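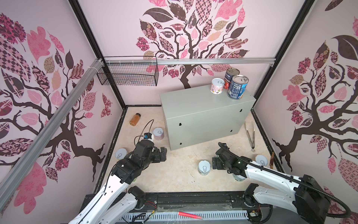
Two-arm cell, cans on the floor and on the gray cabinet.

Can stacking, two arms: relabeling by subgoal
posted by revness_k, November

We trained one policy on 447 teleoperated episodes of moving cans from the floor to the top of a metal cabinet. Baseline conditions on the full task string. The second version splits each episode at gripper close and gripper open, giving 1,896 segments, each with its own short instruction. Same network, same training steps. The segment version places more cans per rollout. The gap is largest for cans near the side walls.

eluned_l wrote:
How many rollouts per condition? And were start layouts matched?

revness_k wrote:
30 per condition. Layouts were matched from a printed sheet, so expect a centimeter or two of error.
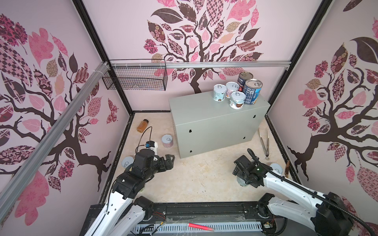 What happens when the gripper closes and misses the can?
The splitter still cuts there. Segments with no object between the fingers are flagged by final jaw width and dropped, 284 in this set.

gistilden wrote:
I disagree with dropping those. A missed grasp followed by a second attempt is the recovery data you want. We kept ours on the Vaughan cell and the policy retried more often.

revness_k wrote:
Retried more often, or missed more often? With short segments the miss becomes its own training target. If you keep it, you have to join it to the next attempt. I tried that on a subset and saw no clear difference, but the subset was small.

On jaw width: short cans are easy to threshold when gripped across the body. Gripped at the rim they read differently, and the cutoff has to allow for that.

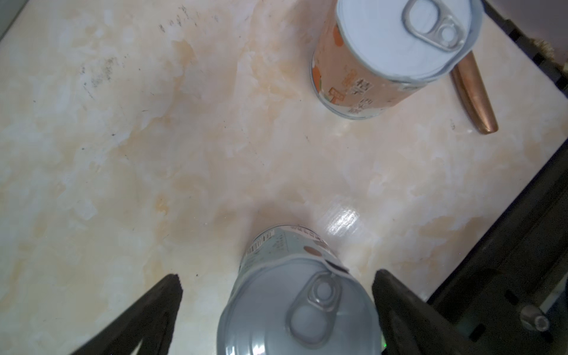 I now use a window of several samples after close instead of a single reading -- single readings flagged good grasps while the fingers were still moving.

eluned_l wrote:
Thirty rollouts is thin for a claim about side walls. I would report the overall number and leave the breakdown out until there are more.

revness_k wrote:
Fair. The breakdown goes in an appendix with raw counts. Later layout from the same cell setup attached.

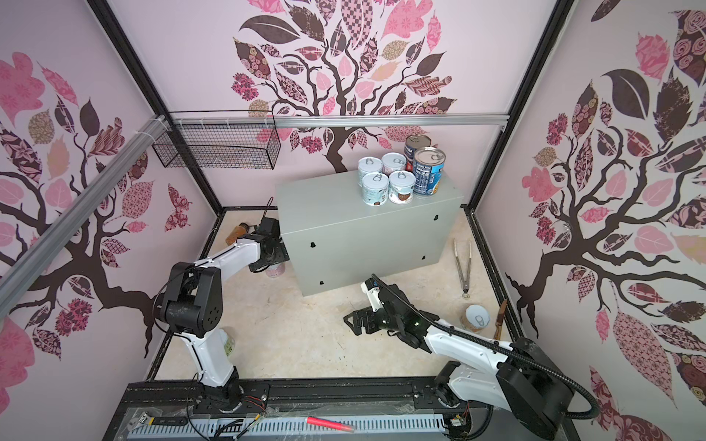
Short cans grouped on the box, two taller cans to their right.

gistilden wrote:
Please post the joined-segment script too. I will run it on our episodes with the misses left in.

Contact: Karla Salinas, board admin | Copyright Zivatia Forums | Back to top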